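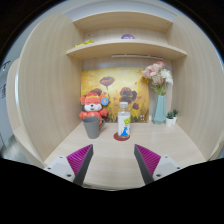 The Perfume That Smelled Like Pennies

I should tell you up front that I was a grown adult with a job and a checking account when I bought a bottle of perfume out of the trunk of a sedan. It was August, I was in Clinthorpe for a long weekend, and I had eaten a very large lunch, which I mention only because I make my worst decisions when I'm full and happy.

The perfume was supposed to be Flavidau. If you've never priced it, the real thing runs 96 dollars at the counter, and I had been visiting the tester at our mall for two years like it was a sick relative. (The ladies there knew me. They were very kind.) So when a man in a nice pressed shirt told me he had some left over from a trade show and would let one go for 12 dollars, I had my wallet out before he got to the end of his sentence.

The box looked wonderful! It had the ribbon and the little gold seal and everything, and I carried it around the rest of the afternoon feeling like a woman who knows how to shop. I didn't open it until I was back at the hotel – and that's when I saw that the bottle said Flavidua.

I sprayed it anyway. Of course I did. For a minute it was lovely, sort of like oranges, and then it settled down into something I can only compare to a fistful of wet pennies. I washed my wrist with the hotel soap, and then with the hotel shampoo, and I could still smell it at dinner over a plate of garlic shrimp.

I went back to the same street the next morning with a whole speech ready, and there was a different car parked in the spot, with a dog in it.

I still have the bottle, and there's quite a lot left if anybody wants it.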